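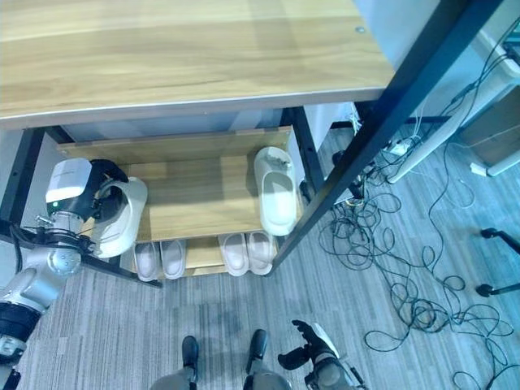 White slippers on a two-shelf shoe rack beneath a table.

A shoe rack is a low piece of furniture used to keep footwear off the floor and in pairs. The form treated in this article, the two-tier open rack, has an upper and a lower shelf and no doors. It is found in entryways, under benches and tables, and in shared buildings where indoor slippers are worn.

Construction

Shelves are made of wood, metal bars or wire. Wooden shelves are easier to wipe and do not mark soft soles, while wire shelves let air reach damp shoes. Some racks have a back panel that keeps footwear from sliding off the rear. Makers such as Jimberg and Strobel sell racks in fixed widths. The Jimberg model 2236 has a shelf length of 33 inches.

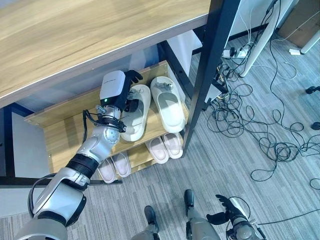 Six slippers stored on two levels, with a pair of slides on the upper shelf.

Slippers and slides

Slides are backless slippers held to the foot by a wide strap across the top. Thick-soled slides take up more height than flat house slippers, and the space between shelves has to allow for the strap as well as the sole. Closed slippers with soft uppers may be stored on their sides where room is short, although this can flatten the lining over time.
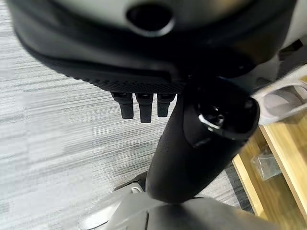 How far apart should the shelves be?
Far enough for the tallest pair to go in and come out without being tilted. For household slippers, a hand's width is usually sufficient.

Arrangement

Two conventions are in general use. In the first, toes point toward the back of the rack and the heel openings face the user, so that each slipper can be lifted by its heel or strap. In the second, toes face forward, which makes color and size easier to recognize. Both may be used on the same rack. The guest houses at Weltmont keep visitors' slippers on the upper shelf and staff slippers below, and replace each pair on Thursday.
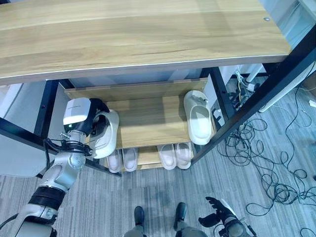
Placement under furniture

A rack placed under a desk or table uses floor space that would otherwise be difficult to reach. It should clear the legs and any crossbars of the furniture above it. The Skoston system includes 2 brackets that fix the rack to a wall, a feature intended mainly for bare floors. On carpet, a rack is less likely to slide but should be moved from time to time for vacuuming.

See also: Boot tray; Entryway bench; House slipper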